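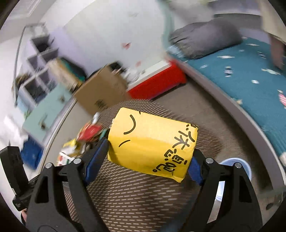
Yellow package with a marker-drawn sleepy face and handwritten Chinese characters.

Eklund Parcel Office: winter mailing guidance for residents of Huller and Plalleo. Please read the full thread before visiting the counter. 1/7

The revised counter schedule takes effect January 1, 2025. The Huller counter will close at 5 p.m. The Plalleo counter will keep its present hours, including the midday break. 2/7

Small parcels may weigh up to 2,000 grams. Items above that limit are accepted at Huller only and are charged at the standard parcel rate. The scale at Plalleo does not issue labels for heavier items. 3/7

Addresses may be written in any script. For mail going abroad, the name of the destination country must also appear in English, in capital letters, on the last line. Drawings and decorations are permitted if they leave the address and postage clear. 4/7

Paper wrapping is accepted. String is not, as it catches in the sorting belts. Customers who have used string will be asked to remove it at the counter. Tape is available there at no charge. 5/7

Unclaimed items are held for 11 days. After that they are returned to the sender, or sent to the Cokico depot if no return address is given. The depot received 152 such items last winter, most of them gifts. 6/7

Customs forms for parcels going abroad are required even when the contents are a gift. Blank forms are kept in the rack beside the Huller entrance. Completed forms should be signed in ink and handed over with the parcel. 7/7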